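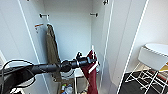

Fig. 2.1 White wardrobe, doors open, with two shelf pegs inside.

Chapter 2: How a League Season Works

Start with the fixture list. Everything else in club football hangs off it - travel, training, rest, ticket sales. Trarnotville play in a league of 11 clubs, so each side meets the other ten home and away. Twenty matches. One club sits out every round, as the number is odd.

Three points for a win, one for a draw. Level on points? Goal difference first, then goals scored. Pesemura once went up on goals scored alone, with 29 points, and thier supporters still sing about it. 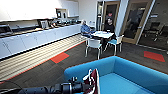
Then the cup, which is seperate. Knockout, one match per round, extra time if needed. Shu-fen Yang, who managed Trarnotville for 2 seasons, rested her first team in every early round. Not popular. Her captain, Algirdas Krūmiņa, played 40 matches across both seasons all the same.

Key words for this chapter: fixture, bye, goal difference, promotion. Learn them before section 2.1.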